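How to run a faucet demonstration with a robot arm at an open day

When visitors come to see a robot, they want to see it do something they do themselves at home. A faucet is a good choice. Everybody knows how it works, and everybody can judge whether the robot does it well. I wrote these notes after our open day at Addo, for colleagues at the Prerley site who will do the same in June.

Before the visitors come

Start the arm 70 minutes before the doors open. Move it slowly through the full path once, with the gripper open, and then again with the gripper closing on the faucet. If you changed the fingers since the last run, check all the screws on the linkage plates by hand.

Leave the usual kitchen things near the sink. We had a dish brush lying on the dark ledge behind it, and I recommend to keep such objects where they are, also when somebody wants to clean up for the guests. Visitors ask very often if the robot can work in a normal kitchen.
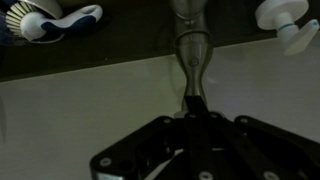
Denex Hall, 15 May 2026

We had groups of 36 persons in the morning, and this was too many for one sink. The people in the back could only see shoulders. Margareta Coman put the wrist camera on the large screen before the second group, and after that the questions became much better. Do this from the beginning.

The demonstration, step by step

1. Introduce yourself and show the stop button. Let one visitor press it while the arm is moving slowly. Reset, and wait for the green message on the Trirton controller.

2. Bring the gripper to the approach position, below the rounded end of the metal. Stop there and explain what comes next. Do not talk during the movement itself – people cannot listen and watch at the same time.

3. Close the fingers at low force. The metal is smooth and the end is round, so the contact point is important. The slim finger should meet the rounded part under the narrow waist. If it touches higher, open and approach again.

4. Hold the position for a few seconds. Point to the screen so that the group can find the finger tip.
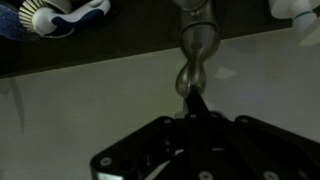
Finger tip at the rounded end of the faucet, seen from the wrist camera.

5. Make the movement in small steps of 2 degrees. When the gripper slips, say it openly and repeat. Our visitors liked the failed tries as much as the good ones, and Adom Gbeho got his longest discussion of the day from one of them.

6. Open the fingers, go back the same way you came, and park the arm before you take questions.

Problems we had

Dim light. The hall lamps were turned down for the screen, and the camera picture was a little greenish. For Prerley I would put a small lamp at the side, not from the front, where the metal reflects too strongly.

Wrong height. Between two groups somebody leaned on the sink table and it moved. Mark the position of the table legs with tape on the floor.

Noise. Thanakorn Sriwong needed a microphone already with the first group. Reserve one.

After the last group

Save the log before you switch off the controller – it keeps only the last 900 lines. Write down every stop and who pressed it. Send the file to Ohemaa Essien, who makes the list of changes for the next open day.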